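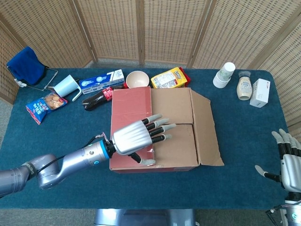 Pre-run safety checklist, two-arm packing trials
Flindell lab, bay 2
Checked by: Satish Chacko
Countersigned: Shobha Kulkarni
Date: July 24, 2023

To be completed before each block of 50 trials. The method compares the Jiner grasp planner with our baseline on the same set of household items. Both must be run under the same conditions, so a fail on any line stops the block for both.

1. Emergency stop, operator side. PASS
Pressed and released twice. Both arms stopped each time.

2. Emergency stop, observer side. PASS
Button is stiff. Reported in May, still not replaced.

3. Arm cables secured along the links. PASS
Left arm cable re-clipped near the wrist. Check again at the halfway break.

4. Wrist light rings blue on both arms before the hands go over the table. PASS

5. Finger joints open and close fully, no load. PASS WITH COMMENT
Left thumb is slower to return than the right. Within limits. SK wants it timed before the next block, as a slow thumb would count against whichever planner runs second.

6. Speed limit set to 80 mm/s inside the table area. PASS
Was found at the default setting. Corrected before power-up and written on the run sheet.

7. Tablecloth flat, no folds near the box. PASS

8. Box open, flaps clear of the hands' path. PASS WITH COMMENT
Right flap must lie fully flat. If it lifts, stop and press it down by hand with the arms disabled. Record the trial as void, not as a failed grasp.

9. Bottles capped and checked for leaks. PASS

10. Ceramic items free of chips. PASS
Bowl to be taken off the table if it is dropped, even if it looks sound.

11. Screen in place behind the table, walkway clear. PASS

12. Logging on, disk space checked. FAIL, then PASS
Zerkix logger had stopped at trial 3615. Restarted, and a test trial saved correctly. Stop the block if the counter does not move.

Actions
SC to order a new button for item 2.
SK to time the left thumb, item 5.

Block released for use. SC, SK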